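Sample Bench Update: What Changes in Packing

The robot on the sample bench at Pleltier goes from setup to regular hours next month, and several people in packing and shipping have asked what it will do and what happens to their shifts. Doaa Belkadi, who runs the sample room, went through the plan at the Wednesday meeting. These are the main points for anyone who was on the floor or at the Hyvönen building and missed it.

The job is small-bottle kitting. Customers who order color samples get two or more little bottles, and those are grouped in paper cups before they are boxed. Last year the room put together 3,003 sample orders, nearly all by hand. The picking is light work but it is the same reach and the same grip all day, and it is the job most often named on the wrist and shoulder forms. Grumus, the supplier of the bench, was asked to start with that step and leave the rest of the line alone. 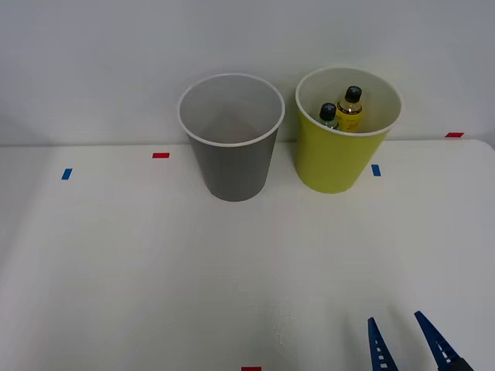 Bottles in the yellow-green cup at the sample bench.

The cups are sorted by color. Yellow-green is for orders going out and gray is for anything a person needs to look at, such as a label that has lifted or a cap that is not seated. The tape on the tabletop is for position. Please do not peel it up when wiping down, and do not add your own. If a strip comes loose, tell Doaa or leave a note on the clipboard and she will reset it.

What the robot does: picks up bottles and cups on the bench and moves them from one place to another. What it does not do: check colors, read customer notes, seal boxes, or decide that an order is finished. A person signs every order, the same as now.

Setup has been slower than planned. The first test run covered 1,000 picks and the bench stopped for help 17 times, mostly for bottles leaning against each other inside a cup. Tall and short bottles together are harder than two of the same height. Grumus has changed the approach angle for the fingers and the second run is in progress. Doaa will post those results on the board by the time clock, good or bad.

Leobardo Carrillo has been the operator during setup. He has packed samples for years and was asked to do it for that reason. "Most of what I do over there is watch and put things back where they started," he said. "I thought I'd be bored. The first couple of weeks I was too busy to be. Now it's starting to get quiet, and I can do my label work in between." He also asked for a stool with a back and a louder stop tone. The stool has come. The tone is still on order. 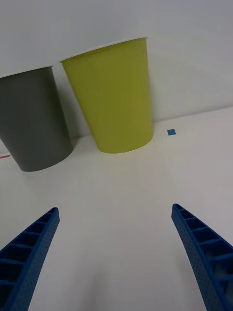 Zuvden Staff News
Issue dated 2026-02-11
Page 4

Cups get their own round of practice, apart from the bottles. Paper sides give under pressure, and two cups set close together leave little room for the fingers to come in between them. For now the operator spaces them by hand before each run. Leobardo would like a simple tray for this and has drawn one up. Maintenance is looking at it.

On hours and positions: no one in the sample room is being let go and no one's base hours are being cut. The kitting step now takes two people on most shifts. Once the bench is running it will take one, as operator. The other person moves to order checking, where we have been short since the fall. Overtime on kitting will probably drop, and people who count on it should talk to Doaa now so she can look at openings in receiving.

The operator role is posted at one grade above packer. It is open to anyone in packing or shipping, and no computer background is needed. Training is three half days on the clock, with Leobardo and a technician from Grumus. The first group is full. The second starts in April, and the sign-up sheet is in the break room.

A few questions from the meeting:

Can we slow it down? Yes. The operator sets the speed and can stop the bench at any time without asking a lead.

Will picks be counted against people? The bench keeps its own count. It will not be used in reviews. Doaa has put that in writing and a copy is on the board.

What about night shift? The bench will be off at night through the end of spring. Night shift keeps kitting by hand, with two people.

Who cleans it? The operator wipes the table at the end of each shift. Leave the fingers to the technician.

Further questions can go to Doaa at the sample room desk, extension 2366, or in the box outside her door if you would rather not give your name.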